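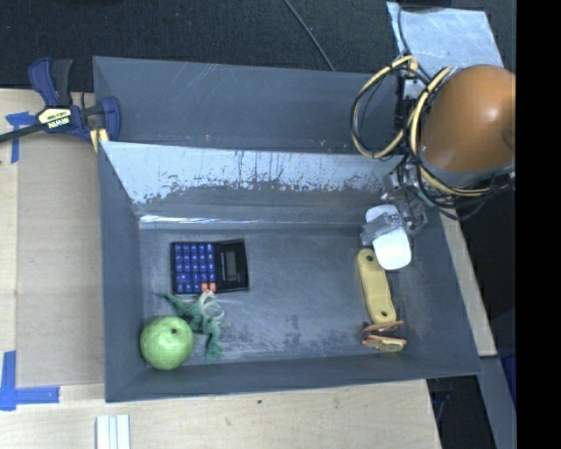 Cirilo Cuevas
Técnico de manutenção aposentado, escreve contos aos domingos

A peça amarela

O relatório dizia "anomalia transitória". Lụa Lục leu a expressão duas vezes e perguntou a Hưng Lâm quem a tinha escrito.

– O sistema – disse ele. – Preenche sozinho.

– E o sistema sabe que era transitória?

Hưng encolheu os ombros. Na Vanwood encolhia-se muito os ombros desde que o Plelel fora instalado. O braço vinha com um folheto de Liddale, papel grosso, cheio de promessas sobre paragens que deixariam de existir. Em abril já tinha parado três vezes no mesmo sítio, a descer para a peça amarela, e das três vezes o registo fechara a ocorrência com a mesma expressão.

Lụa debruçou-se sobre a cuba, do lado de fora da linha pintada no chão. A calculadora e o dragão verde à esquerda, com a maçã metida no canto. A amarela à direita, deitada ao alto, ou quase, com os seus dois furos. A almofada branca do braço chegara até lá e ficara.

– Está parado ou está à espera?

– É a mesma coisa.

– Não é, não. Se está à espera, mexe-se quando lhe apetecer.

Etornam Kwofie chegou com o café e com a versão oficial. Falara com o fornecedor. O fornecedor falara com alguém chamado Nicholas, que nunca aparecia nas chamadas mas tinha opinião sobre tudo. Segundo Nicholas, o erro 905 era de comunicação, inofensivo, e bastava reiniciar.

– Inofensivo para quem? – perguntou Lụa.

– Para o equipamento, suponho.

Ela não se riu. Na segunda paragem, Trinh Hồ reiniciara, como mandavam, e fora endireitar a peça com a mão. O braço desceu trinta e três milímetros que não estavam em programa nenhum. Trinh ficou com dois dedos negros e com um formulário em que a causa provável era "distração do operador". Também esse campo se preenchia sozinho.

– Ela não devia ter lá posto a mão – disse Etornam.

– Pois não. E o braço não devia ter descido. Porque é que só uma destas frases está no relatório?

Hưng foi buscar o registo completo, que ninguém lhe pedira até ali. Eram 1.657 linhas. Sentou-se num caixote e foi passando o dedo pelo ecrã, com a paciência de quem escolhe lentilhas. Parou perto do fim.

– Olha a hora. A ordem de descida ficou guardada antes da paragem. Quando se reinicia, ele acaba o que tinha começado.

– Nas três vezes?

– Nas três.

Etornam leu por cima do ombro dele e pousou o café. Disse que o fornecedor haveria de mandar uma atualização. Lụa respondeu que a anterior também era uma atualização. Depois foi ao quadro, baixou o interruptor geral, fechou-o com o cadeado dela e meteu a chave no bolso da bata.

– Até quando? – quis saber Etornam.

– Até alguém me mostrar, à minha frente, que ele esquece a ordem.

– O Nicholas diz que isso se resolve à distância.

– Então que ponha ele lá a mão, à distância.

Às cinco e meia o telefone tocou no gabinete. Etornam atendeu, ouviu muito tempo, disse que sim, que compreendia, que ia ver. Tapou o bocal e olhou para ela pelo vidro. Lụa estava a escrever o relatório a caneta, e no campo da causa já ia na segunda folha.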